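3.2 Surface gloss and the reading of glaze wear

Wear on everyday tableware is usually recorded by eye, with the piece tilted under a lamp until scratches show. The method is quick and needs little training, but it depends heavily on the light in the room. Barbu and Ghiță graded the same group of white glazed dishes twice, first at a north window and then under ceiling tubes, and gave different grades to 9 of the 116 pieces. In most of these cases the grade moved toward less wear under the tubes. They did not look further into the cause, and their grading sheet had no field for the type of lighting.

We took up this point before grading the Cundbridge household group. Shiny white glaze returns much of the light that falls on it, and on a curved wall the reflection of a lamp is stretched into a band or streak. A fine scratch that lies along such a streak is hard to tell from the streak itself. Where the reflection is strongest, the surface can look evenly white, and shallow marks in that area are lost. Figure 4 shows how light streaks and a washed-out center can appear on a glossy white curved surface seen from close up.
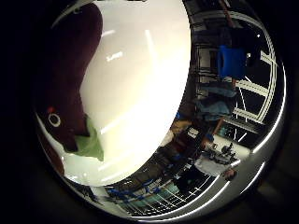
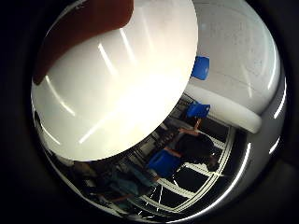
Figure 4. Reflections on a glossy white curved surface, two close views.

For this reason each piece in the group was graded in two positions, with a quarter turn between them. A mark was counted as wear only if it stayed in the same place on the glaze after the turn. Marks that shifted with the light were left out. Pieces with a matte or crackled glaze were graded in one position, as the problem did not come up with them.

Grades ran from 0 (no visible wear) to 6 (glaze worn through to the body). Preda and Furtună graded every piece separately and did not see each other's sheets until both sets were complete. When they differed by one grade, the higher grade was kept. When they differed by more, Ardeleanu graded the piece again and his grade was used. Chips at the rim were recorded in a separate column and had no effect on the wear grade, since a single knock can chip a dish that was hardly ever used.

The inside and outside of each piece were treated as separate surfaces. Wear inside a bowl comes mainly from spoons and from scouring, while wear on the outside comes from stacking and from contact with shelves. The foot ring was graded with the outside. In the older part of the group, made at the Usia pottery, the foot ring was often left unglazed and no grade could be given. These pieces were marked "n/a" and are not included in the outside totals in Table 5.

Household records were used to estimate years of use. Three families kept purchase books, and the remaining dates come from interviews held in October. The interview dates are less certain, and people tended to round to the nearest decade. We therefore grouped the pieces into broad age bands before comparing age with wear. A set used only on holidays was placed in a band of its own, whatever its date of purchase.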